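Unit 4 Handout: Counting Stock and Setting Reorder Points
Small Business Operations, evening section

Read this before Monday. Bring a calculator and your copy of the Kuvska worksheet.

1. What a reorder point is

A reorder point is the stock level at which you place the next order. It is a number of units on hand. When the count reaches it, you order. You don't wait for the end of the month and you don't wait for the shelf to look thin.

The basic formula:

reorder point = (daily use x lead time in days) + safety stock

Daily use is the average number of units that go out in one working day. Lead time runs from the day you send the order to the day the goods can be picked. Many students leave out the time between delivery and shelving. If boxes sit unopened for two days, those two days belong in the lead time.

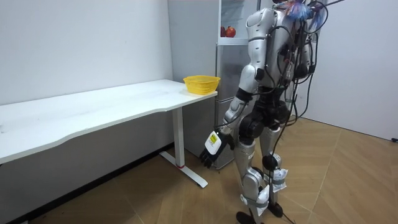 Vikas Saxena

4.2 Worked case: Kuvska

Kuvska sells replacement filters by mail. It buys one size from a supplier called Fastlow. The figures for the last period:

Units shipped: 3000
Working days: 100
Lead time: 9 days
Safety stock: 60 units

Daily use is 3000 divided by 100, or 30 units. Lead time demand is 30 x 9 = 270. Add the safety stock and the reorder point is 330.

Now suppose daily use goes up to 33 units and nothing else changes. Lead time demand becomes 297 and the reorder point becomes 357. A small change in daily use moved the answer by 27 units. Check your averages at least once a season — August sales tell you very little about winter.

4.3 Book count and shelf count

The book count is what your records say you have. The shelf count is what a person finds when they go and look. They rarely match for long.

Frimpong, a parts dealer, had 3516 units of one washer on the books. The shelf count was 974 short, which left 2542. Most of the gap came from one delivery entered twice. The rest was washers used in repairs and never written down.
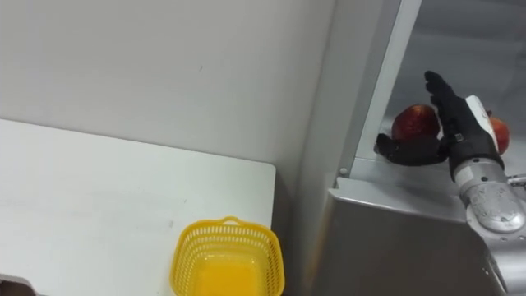
The reorder point at Frimpong was set correctly the whole time. It did no good, as the system was comparing it with the wrong number. Before you change a formula, check the count that goes into it.

Common causes of a mismatch:

Receipts entered twice or not at all
Returns put back on the shelf without a record
Units counted as packs, or packs counted as units
Damaged goods thrown out and left on the books
Two items stored under one label

4.4 Cycle counting

A full count once a year means closing for a day or more. Cycle counting spreads the work out. You split the stock into groups and count one group at a time on a schedule.

The usual split is by yearly value. Group A holds the few items that account for most of the money. Count these monthly. Group B is counted every quarter. Group C, the cheap and slow items, can be counted twice a year.

Empty containers and bare surfaces still get a line on the count sheet. Write 0. A blank line could mean none were found or that the counter skipped it, and the person entering the sheet has no way to tell.

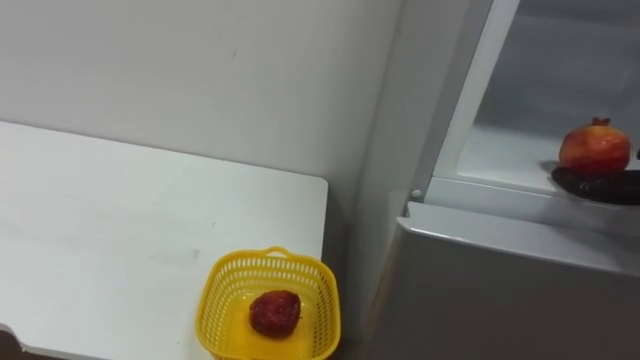 Fig. 4.3. Yellow plastic basket on a white table.

4.5 Problems

1. Fisitz uses 14 units a day. Lead time is 6 days and safety stock is 20. Find the reorder point.

2. Using your result from problem 1, find the new reorder point if the supplier takes 8 days.

3. Read the Frimpong case again. Name two changes to the receiving routine that would have caught the double entry.

Show your work for 1 and 2. Three or four sentences is enough for 3. Hand your sheets to Jianguo Kang at the start of class.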